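Volume Markings Belong on the Cup

Kitchen measurement in American homes depends on a unit that almost no drinking vessel in the house observes. A recipe cup is 8 fluid ounces. The coffee maker on my counter, a Preleo, defines a cup as 5. The mug beside it holds 11 or 12 if filled to a rim where no sane person fills it. Three definitions are in use within arm's reach of one another, and only one is printed anywhere.

My argument is narrow. Any vessel sold for drinking should carry its usable capacity on the base, measured to a line below the rim, in both ounces and milliliters.

The objection from cost is weak. Most mugs already receive a base stamp for the maker's name and the dishwasher notice. Geerts has stamped capacity on its stoneware since March, and the shelf price at the Gavelley store where I buy it did not change.

The objection from usefulness deserves more attention. People pour by eye, the reasoning goes, and do well enough. I kept a log to test this on myself. Over 55 mornings I weighed the water before brewing and the coffee grounds after grinding, having first poured both by eye. My ratio drifted far enough that the strongest pot used nearly twice the grounds of the weakest for the same water. I had considered myself consistent.

Brim capacity, where it is published at all, makes matters worse. The Rilalport catalog lists 1,324 items of tableware and gives a brim figure for the mugs — a number that describes a spill. Usable capacity runs lower, and the gap widens with the diameter of the mouth.

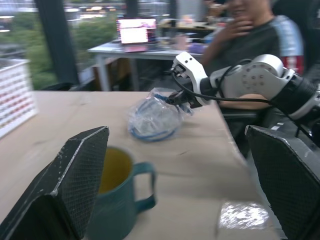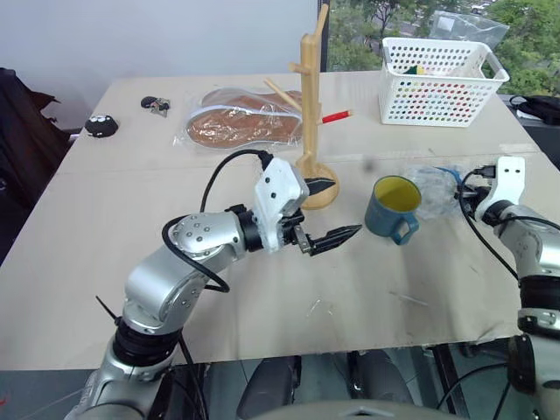

Geerts replied to my letter on the subject that a fill line is a matter of taste, that tea drinkers who add milk want more headroom than coffee drinkers do, and that a single stamped figure would mislead one group or the other. I would accept either figure, provided the base says which it is.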